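"A mão erra com muita convicção"

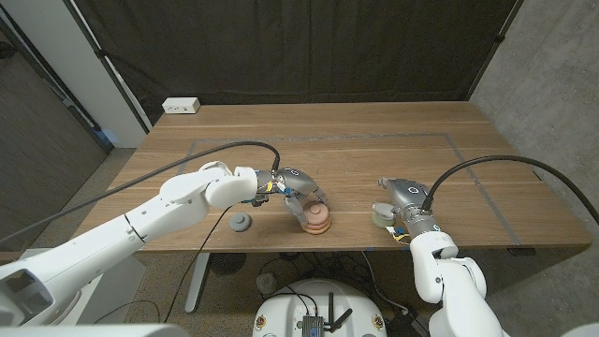

A responsável pelo projeto Vi, no laboratório Gadik, pede que eu fale baixo. O robô não se distrai, explica; os dois doutorandos que o vigiam, sim. Há meses que o grupo tenta ensinar um par de braços a empilhar e desempilhar peças redondas, tarefa que uma criança domina antes de saber pedir água, e a quinta pessoa a lembrar-lhe isso este mês fui eu.

"Toda a gente traz a criança", diz. "A criança tem pele. Ponha umas luvas de forno na criança e voltamos a conversar."

O método tem um nome, Kendutari, que ela se recusa a explicar e que, segundo um dos doutorandos, era a palavra-passe da rede antiga. A ideia é menos misteriosa. Em vez de mostrar à máquina só demonstrações bem feitas, o grupo guarda também as que correm mal e marca o instante em que uma pessoa, a conduzir os braços à distância, percebe que vai falhar e corrige. Esse bocadinho de arrependimento, como lhe chamam no corredor, pesa mais no treino do que o resto da sequência.

"Durante anos deitámos fora os erros porque ficavam feios nos vídeos", conta. "Tínhamos um robô que só conhecia dias bons. Bastava uma peça ficar um centímetro ao lado e ele fechava os dedos no ar, muito satisfeito."

Pergunto quantas demonstrações foram precisas. 1297, responde, e acrescenta que 792 têm pelo menos uma correção. Quer saber se vou pôr os números no texto. Digo que sim. Suspira e pede que ponha também que a maior parte foi gravada depois das seis da tarde, "para a reitoria ver".

O resultado de que mais se orgulha é modesto e ela não o disfarça. Com as peças em posições novas, a versão treinada apenas com sequências limpas perdia a pega e ficava à espera de melhores dias. A treinada com os arrependimentos volta atrás, abre a mão e tenta outra vez. Na última série de ensaios recuperou 38 pegas perdidas; a anterior, em condições iguais, recuperou nove. "Não é para abrir champanhe. Abrimos uma cerveja, e estava quente."

E por que razão duas mãos com vários dedos, quando uma pinça simples faria o serviço com metade do drama? A pergunta já lhe foi feita por avaliadores, e a resposta sai ensaiada. Uma pinça ensina o que é uma pinça, diz. O grupo quer saber o que acontece quando há muitas maneiras de agarrar a mesma coisa e quase todas são más. Depois, sem ensaio: "Além disso, o financiamento dizia mãos. Estava escrito no título."

A parte aborrecida, insiste, é a que ninguém cita. Uma fita deslocada na mesa custou-lhes uma semana, porque quem repunha as peças se guiava por ela e as posições deixaram de bater certo com as registadas. Os cabos também têm carácter. Um ensaio inteiro foi anulado porque o modelo aprendera a evitar uma zona onde, nas gravações, o cabo costumava prender. "Ficou com medo de um sítio. Eu também tenho sítios desses, mas não os publico."

Há um segundo grupo a tentar repetir o trabalho, no Iltier, com outros braços e outras peças. Os primeiros ensaios deles correram pior, e ela fala disso com um entusiasmo que me parece excessivo até perceber que é sincero. Se o método só funciona na mesa dela, quer sabê-lo antes de submeter o artigo, que está prometido para junho. Não especifica de que ano.

Um dos doutorandos aproxima-se para dizer que a última sequência parou a meio. Ela pergunta se ficou gravada. Ficou. "Ótimo", diz, já de pé, "essa guarda-se", e pede-me que feche a porta ao sair, devagar, por causa das correntes de ar.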